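3.2 Collecting the Sasura Kitchen Set

We chose a kitchen counter for the second half of the Sasura set on the theory that a policy trained on a bare table learns mostly about bare tables. Counters are less polite. Plush fruit shares the surface with real appliances, a bamboo cutting board takes up more room than any task needs, and neither the fruit nor the board has ever read our protocol.

Each operator recorded 32 demonstrations per task, with 2 tasks per session. Episodes were logged with the Giteo recorder and stored whether they went well or badly; the badly kept ones got a label. Operators were told to move at whatever speed felt natural, an instruction we came to regret in the wrist streams and have since defended as realism. Figure 4 shows views from one kitchen.
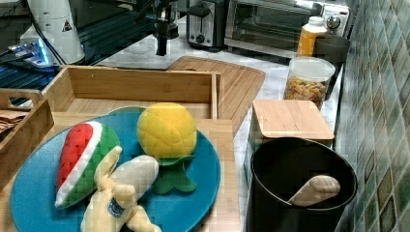
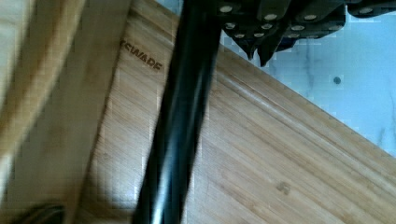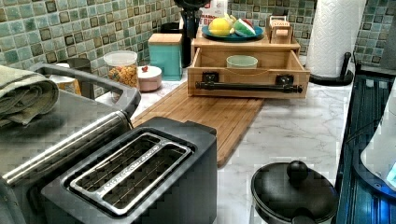 Figure 4. Three views from the kitchen portion of Sasura. The bamboo cutting board is present in all of them; the middle view is from the wrist.

Reviewers of the earlier Wojcik release objected that blurred wrist views should be dropped before training, as a policy can hardly be blamed for what it was never able to see, and that keeping them pads the episode count. We take the point about padding. Our compromise was to leave the blurred views in, flag them, and report results both ways (Section 5.1).

Between episodes the operator rearranged the movable objects by hand, following a shuffled list printed by Binside. People turn out to be poor sources of randomness, and without the list the plate drifted back to the same comfortable spot. With it, compliance was good and enthusiasm was not. Sessions ended at 100 minutes, or earlier if the operator began addressing the gripper by name.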